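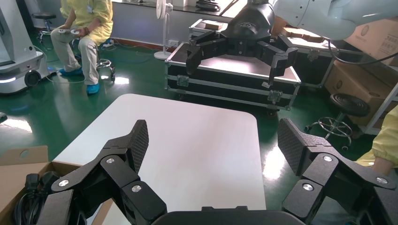 Home | Storage | Packing | FAQ | Contact

Cable and case storage: FAQ
Sunday, May 2, 2021 – Ecaterina Munteanu

Can power cables be kept in a cardboard box?
Yes, if the box stays dry. Coil each cable separately and tie it, or the plug ends catch.

When should a flight case be used?
For anything that travels. The Mabuza case has an outer length of 1,178 mm and a load limit of 92 kg.

Should the lid be left open?
Only while packing. Close both latches before moving the case – never wheel it unlatched.

How do I clean a glossy white table?
Damp cloth, no abrasives.

Are spare latches available?
Yes. Order part 572 from Saketier.

Related
Labelling plug ends
Grarar shelf fittings
Castor sizes, updated February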